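Last revised in September, after the firmware update on the Girketti encoder. Menu names may differ on older units.

# Sending a club soccer match to Zimgate over a mobile link

These steps cover a single-camera match feed from the Courtois ground, encoded on the Girketti and delivered to the Zimgate ingest server through Bevora. They assume the camera is already on the gantry and putting out a clean HDMI signal at 1080p. Multi-camera games use a different signal path and are not covered.

## What you need

- Girketti encoder with its own power supply
- Two data SIM cards on different networks
- HDMI cable, long enough to reach the gantry floor without tension
- Headphones
- A laptop with a Bevora login that has publisher rights
- The match key, issued by Zimgate for each fixture

The match key is valid for one fixture only. A key from an earlier round will connect and show a green status in Bevora, but Zimgate will discard the video at its end.

## Step 1: Set up the encoder

Connect the camera to the HDMI input before you power on the encoder. The Girketti reads the input format at startup and does not always pick up a change later. If the input page shows "No signal" with the camera running, restart the encoder with the cable in place.

Insert both SIM cards and wait until each one reports a network name. Then open **Output** and enter these values:

| Setting | Value |
|---|---|
| Protocol | SRT, caller |
| Port | 1180 |
| Video bitrate | 3000 kbps |
| Fallback bitrate | 900 kbps |
| Keyframe interval | 2 seconds |
| Audio | AAC, stereo |
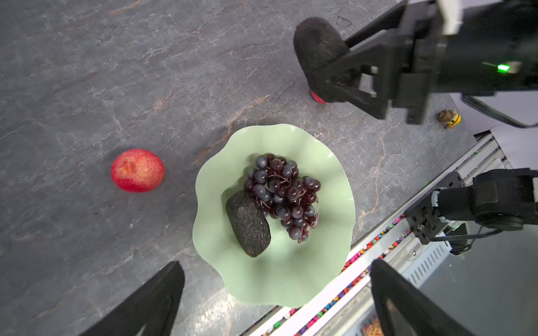
Leave the frame rate on "Match input." Forcing a different rate causes visible judder when the camera pans with a long ball, and Zimgate will reject a feed that does not match the fixture sheet.

The fallback bitrate is used when both networks slow down at once. At 900 kbps the ball is hard to follow in wide shots, so ask the camera operator to frame tighter if the encoder drops to this level and stays there.

## Step 2: Create the event in Bevora

1. Log in and select **Events**, then **New live event**.
2. Enter the fixture name exactly as it appears on the fixture sheet, home team first.
3. Under **Destination**, select Zimgate and paste in the match key.
4. Set **Start** to 20 minutes before kickoff.
5. Save the event. Do not press **Go live** yet.

Bevora generates a stream ID when the event is saved. Copy it to the Stream ID field on the encoder. The field is case sensitive and does not accept a trailing space - most failed connections come down to this. 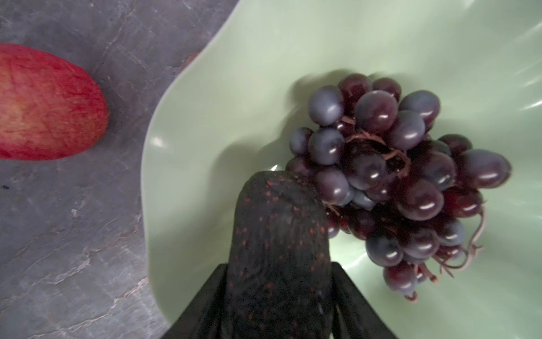

Once the ID is in place, press **Start** on the encoder. The preview in Bevora should appear within a few seconds. Nothing is passed to Zimgate at this stage, and the preview can be left running while you check the sound.

## Step 3: Check audio

Plug the headphones into the encoder, not the camera. Crowd sound should sit well below the commentary. If the commentator is working from the gantry, have them speak at full match volume for the test. A level set on normal speech will clip at the first goal.

Check both channels. A mono microphone often arrives on the left channel only, and you can correct it under **Audio > Channel map** by selecting "Left to both."

Look at the packet loss figure while you listen. Anything steady below one percent is fine. If it climbs as the stands fill up, raise the SRT latency one step at a time and restart the output after each change.

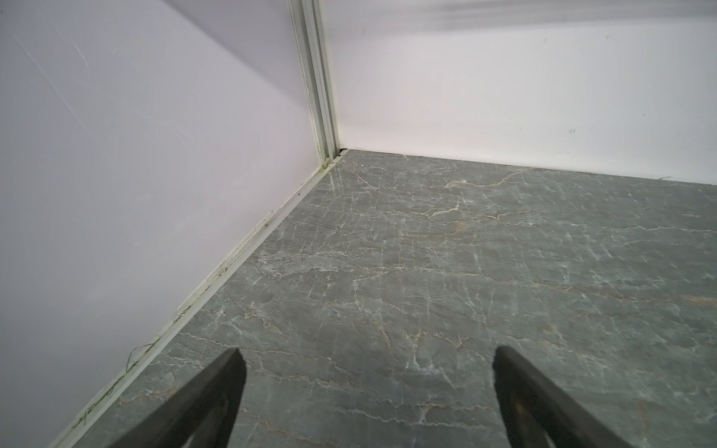
## Step 4: Go live

Press **Go live** in Bevora at the scheduled start. The destination status should change from "Ready" to "Receiving." If it stays on "Ready," check the match key first and the port second.

During play:

- Keep the Bevora preview muted. It runs several seconds behind and will distract the commentator.
- Do not edit the event. Saving any change closes the connection to Zimgate.
- At halftime, keep the stream running on a wide shot with the commentary microphone muted.

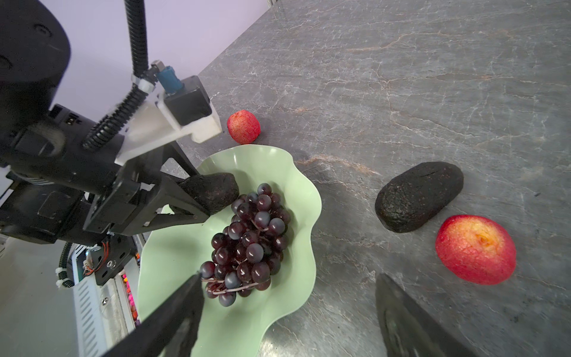
*Grapes, apples and avocados on the countertop.*

## Step 5: Close the event

Wait for the final whistle and any extra time or penalties listed on the fixture sheet. Press **End event** in Bevora first, then **Stop** on the encoder. In the reverse order, Bevora treats the loss of signal as a fault and holds the event open, which delays the replay.

Export the session log from **Events > Reports** and keep it with the fixture sheet. Zimgate may ask for it if there is a gap in the recording.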